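Section 7: Hanging and drying the inner tent

You've made it through the wash, and this is the part where the Draltent inner really comes back to life! Drying takes patience more than skill, so pick a day with a dry breeze if you can. A Thursday evening in May is perfect if you want it packed and ready for the weekend.

7.1 Before you hang

1. Empty the side pockets and turn them inside out. Grit loves those corners.
2. Close every zipper all the way, then open the main door one hand's width so air can move through.
3. Lay the inner flat on a clean floor and press (don't wring) the water out toward the foot end.
4. Set up your line or rail at shoulder height or higher. The wet inner weighs more than you'd expect, and the line needs to hold it without sagging to the ground.

CAUTION: Never use a tumble dryer, even on the cool setting. The seam tape will lift.

7.2 Hanging

5. Use plain, smooth hangers for the roof loops — one per loop. Ordinary plastic clothes hangers do the job beautifully, and you probably own plenty already.

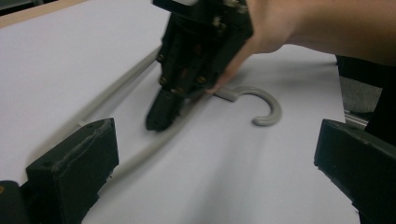 Photo: Sibel Çetinkaya / Trevono

6. Run a finger along each hanger before you use it. Any rough molding line can snag the mesh, so sand it down or swap the hanger for another.
7. Slip the loops over the hanger ends, starting at the head of the tent. Leave the floor hanging free.
8. Turn the whole thing around after a few hours so the shaded side gets its share of air.

NOTE: The Geddes two-person inner has extra loops at the foot. Use them! They keep the floor from folding on itself, and folds are where mildew starts.

7.3 Checking and packing

9. Feel the floor seams and the hem of the door. These dry last, often hours after the mesh.
10. Roll the inner loosely and store it in the Donus cotton sack. The tight stuff sack is for the trail only.

CAUTION: If you smell anything musty, stop and go back to step 3 of the washing section. Packing it away damp undoes all your good work.

Section written by Nurhan Polat

177 shares
17 comments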